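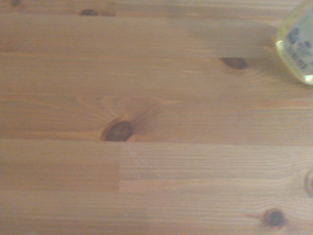

Wrist camera view at close range, bottle in the upper right corner.

How to try out the Gunamus pick kit before you pay for it

Drorkano sells Gunamus as a kit that lets an arm you already own pick up small bottles "out of the box." The price is 1,450, plus 400 a year for updates. I had a loan copy for seven days, and I would not hand over that money until you have done the steps below on your own table with your own bottles.

1. Start with the wrist view. Open the live picture and look at what the software has to work with. On knotty pine like mine there are dark spots all over, and a see-through bottle has much less contrast than any of them. The sales sheet shows a red can on a gray mat. Ask for the same demo with clear plastic.

2. Set the confidence slider to 90. The default is lower, and the manual doesn't say why. Write down what you changed. There is no undo.

3. Stand one bottle upright and run "Approach only." The arm should stop over the bottle with the fingers still clear of it. Don't turn on "Close" yet.
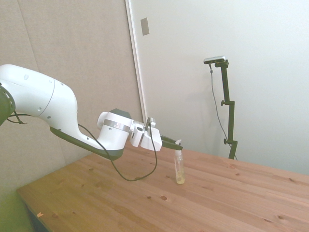
Approach over the upright spray bottle, fingers level.

A spray top is a fair test because the nozzle is tiny and the body is wider. Check which part the kit has decided to go for. The screen will tell you "target OK" in either case, so look at the real thing.

Look at your cable too. If it hangs in a loop under the wrist, the way mine does, see how near the table it gets. The setup wizard never asks about cables, and I think it should.

4. Lay a bottle on its side, at an angle to the table edge, and repeat with the fingers open and pointing down.

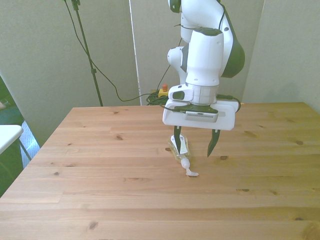
Step 4, bottle on its side with the flip-top toward the front.

Compare both fingertips with the bottle. You want one on each side before you let anything close. If one finger is right over the plastic, stop and shift the grasp offset by hand.

5. Only now switch on "Close," at the lowest speed, with the stop button in reach.

Nizar Hijazi at Drorkano told me by email that clear bottles are "fully supported." I asked for the test results behind that and am still waiting. Until they show up, get the return terms in writing.

Nov 9, 2024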